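bedroom-tidy notes, README

Last update March 22, 2024. Maintainer: me, mostly evenings.

What this is

Notes and labels for a set of clips about tidying one small bedroom. Clothes on a bed, bed cover, folding, putting away. Part of the Datine household set (kitchen and hallway have their own READMEs, go look there, the hallway one is in better shape than this).

What's in it

clips/ 119 clips, short
frames/ 2,604 stills pulled from the clips
labels.csv one row per still
words.txt the word list, please read before you label anything

Old folder called clips_july is gone. If your script still points at it, fix the path.

Words we use

bed cover = whatever is on top. Duvet, bedspread, quilt, all the same word. We lost a week on this.
garment = any clothing you can't name for sure
hooded top = only if you can see the hood
folded / unfolded / unclear. "Unclear" is fine, use it.

The bed cover

One pattern you'll see a lot: Paul Frank, big cartoon monkey face, polka dots on red, white and yellow bands. Busy. Small clothes get lost on it, dark ones don't. Don't label the printed monkeys as toys (happened, more then once). Don't label the lettering either, there's a seperate column for text and it's optional.

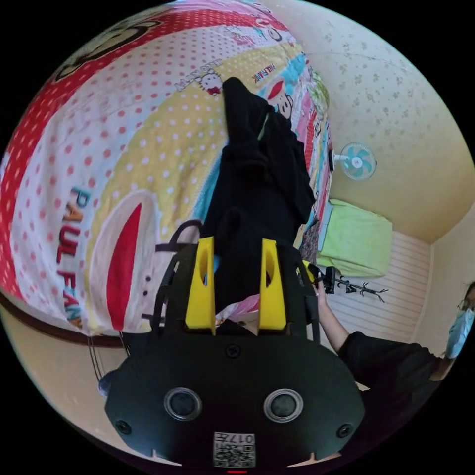

Fenna Jacobs: can we please have a rule for a garment lying across two bands of a pattern? I've been putting "on bed" and leaving it there, but the old sheet wants a side, left or right, and on a bed shot at an angle I'm guessing half the time.

Rule as of now: "on bed", no side. Side column is dead, I'll drop it in the next export. Leave it blank til then.

Clothes

Worn clothing and laid-out clothing are different labels. Worn = on a person. Laid out = on a surface, any shape. Don't guess what something will be used for or whether it's clean. No "laundry" label, we took it out, everyone meant something different by it.

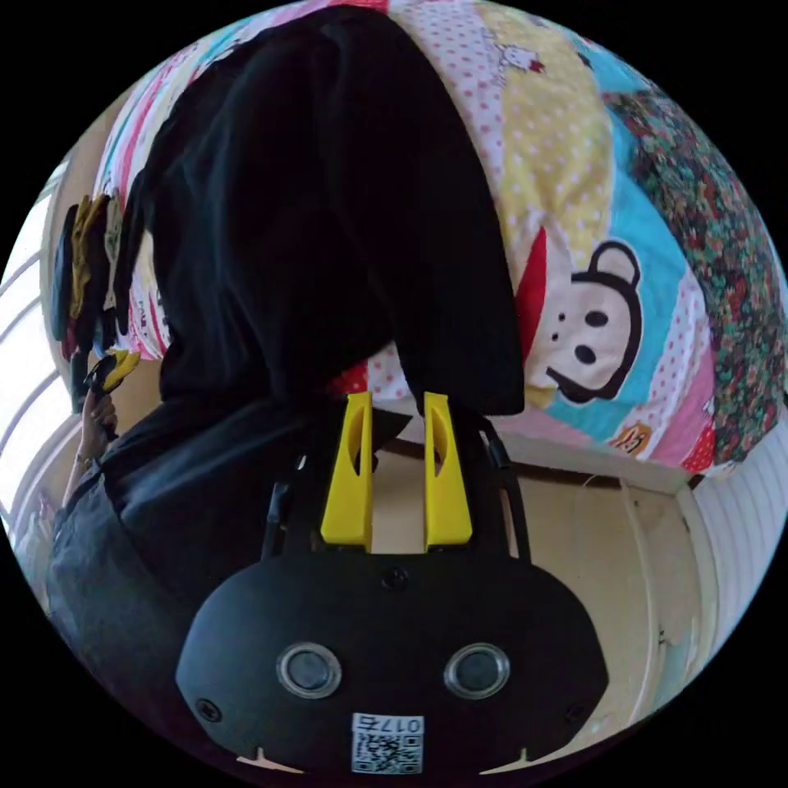 Sleeves are the usual mess. One garment gets one label, so a sleeve, a hood and a back all go in the same row, even if they look like separate lumps. Black fabric is the worst for this because the folds dissapear. With a hood pulled up over the head, like on the black top there, it's "worn, hooded top, hood up" and done. Don't add a second row for the arm. If you only get a bit of dark cloth and nothing else, "garment" and move on.

Folding labels

Start of a fold = first still where two parts of the cloth are brought together on purpose
End of a fold = hands off
Smoothing out is not a fold
Picking up and dropping again is not a fold
Soft creases are not a fold

That last one catches people. A garment can be spread out flat and full of creases, still "unfolded". Draped over the bed is "unfolded" too.

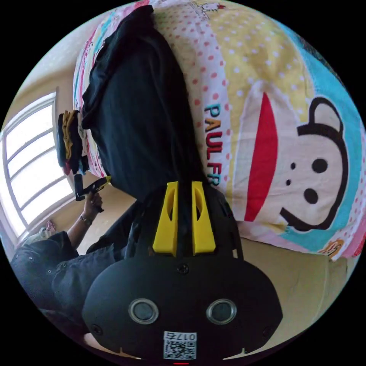
Doesn't long count for something? For anything that runs most of the way across a bed I'd want to know it's long before I try folding it, you'd fold those in thirds and a T-shirt in half.

Good point, no column for it yet. Put "long" in the notes field, lower case, no punctuation. If enough of them show up I'll make it a real column.

Known problems

29 stills have no label. On my list.
First version of words.txt said "blanket" for the bed cover. Rows made with it are fixed I think, shout if you find one.
labels.csv opens weird in some spreadsheet programs, the commas in notes break it. Use the tab version.
Not much variety. One bedroom, few clothes. Don't train on this alone and expect it to know your closet.

Checking

I read through 300 rows by hand. Most mistakes were folded/unfolded at the very start of a fold, one still early or late. Left those alone. Real errors (wrong item, wrong surface) I changed and marked with a c in the last column.

Adding rows

Copy the last row, change it, keep the order. Initials in the by column. Don't sort the file!! The export reads it top to bottom.

Questions go in the issues page, same place as the kitchen set. Put "bedroom" in the title or I'll miss it.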